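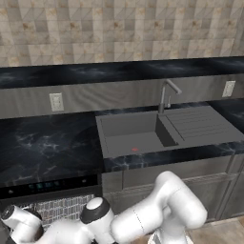 Dish room automation at our Okville site, four months in
Posted by ultan_carroll

We run a commissary kitchen in Okville, single shift, and since October the plan has been to move sink clearing and rack loading to an arm. I do maintenance and now, by default, cell programming. The layout is worked out in simulation before anything gets bolted down. The sink model has a basin on the left and a ribbed drainboard on the right, with the faucet standing behind the two, so any move from basin to drainboard has to stay clear of the spout. The current test is a small flat red item on the basin floor. Flat items are the hard case. Bowls and cups went fine in the sim on the first parameter set. My question is less about grasping and more about staffing. Management wants to know what the two dish room positions turn into, and they asked me, which I think is the wrong person. Has anyone been through this?

Reply by ymvakulenko
Went through it at Harasym. Two positions became one and a half on paper. In practice it stayed two for the first year, because exceptions ate the savings. Log every exception from day one, with a cause code. We did not, and when the review came we had opinions and no data.

Reply by dovhaniuk_m
What is your pick target? And is the spout fixed in the model or does it swivel? Ours swiveled in real life and was fixed in the model. The first collision on hardware was the spout.

Reply by ultan_carroll
Fixed in the model. Good point, I will add it as a variable. Target is 2000 pieces per shift with no more than 4 manual interventions.

Reply by dovhaniuk_m
4 in 2000 is very tight for mixed ware. Who wrote that number?

Reply by ultan_carroll
It was in the proposal from the integrator, Cloltari. Their acceptance test is 100 consecutive pieces with no intervention.

Reply by ymvakulenko
Then the acceptance test does not tell you much about the target. A cell that needs help once every 200 pieces will pass a run of 100 more often than not, and it will give you 10 calls a shift. Ask for a full shift as the acceptance run, with your ware, loaded by your people.

Reply by okarpenko
I worked a dish room for six years before I moved to scheduling, so this is from the other side. The posts above treat the job as moving pieces. A good part of it is deciding. Is this chipped, does this need a soak, did someone put a paring knife under the plates again. If the arm takes the moving, the person left standing there does only the deciding, all day, at the arm's pace. That is a different job and it should be graded and paid as one. At Grollness they kept the old title and the old rate and lost both operators by spring.

Reply by ymvakulenko
I disagree in part. Our operators preferred it. Less lifting, less time with their hands in water, and wrist complaints went down. The rate is a fair point.

Reply by okarpenko
Did you ask them, or did their supervisor?

Reply by ymvakulenko
The supervisor did. Fine.

Reply by ustyna_lyt
Safety side. If a person has to reach into the basin to clear a missed piece, write down now what state the arm is in when that happens. Protective stop with a manual restart outside the reach envelope is what I would sign. People will want to reach in while it is paused between cycles, and a pause is no safeguard. Also check where the operator stands. In your render the arm takes up the floor side of the counter, exactly where someone would stand to get at the basin.

Reply by ultan_carroll
Agreed on the standing position. There is a wide bare stretch of counter to the left of the sink and I had been thinking of it as the inspection spot. The appliance front under it has to stay accessible, so a fixed guard there is out. Scanner, probably.

Reply by ustyna_lyt
Scanner plus marked floor. Redo the stopping distance once you have the real payload on it.

Reply by dovhaniuk_m
Back to flat items. We gave up on grasping them off the basin floor and put in a perforated insert. Flatware goes in a basket before it ever reaches the sink. Cheap, and it removed our largest exception code.

Reply by okarpenko
And who puts it in the basket?

Reply by dovhaniuk_m
The line staff, when they bus. It adds work there, yes. We had to rewrite the closing checklist and they were not happy for a few weeks.

Reply by ultan_carroll
That would need to go in the staffing proposal, then, as time moved to the line. I am going to ask for three things: a full-shift acceptance run, a new job grade for the dish room, and both operators in the layout review before the guard positions are frozen. Draft is due June 15, 2021. If anyone has an exception code list they can share, please send it by message.

Reply by ymvakulenko
Sent you ours. Ignore codes 30 and up, those are for the conveyor.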